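Getting a Grip on the Tool Corner

My tool corner got away from me over the winter, and it took until May before I could stand to look at it. If yours is the same, start with the small stuff, because that's what drives you crazy on a Wednesday night when all you want is one little socket!

I like a toolbox with organizer lids you can see through (even cloudy ones help), and a good handle in the middle. Keep it at the back, so the front stays free for working. Sockets go on a holder, lined up by size, and the holder goes in a wire mesh basket hung overhead – dust drops right through, and you can grab what you need without bending.

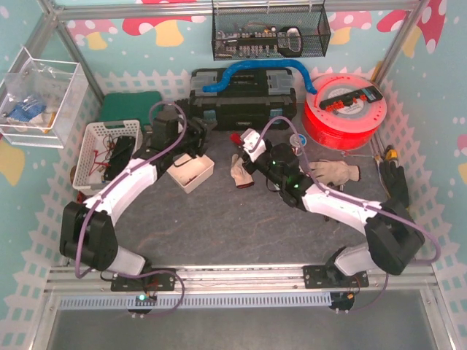

Hoses are their own headache. My neighbor Yasaman Amini coils hers and ties them with a strip of old T-shirt, and I've come around to it. Tape I just keep next to the toolbox, label up. Then give yourself 8 minutes before supper to put things back, and leave the rest for tomorrow.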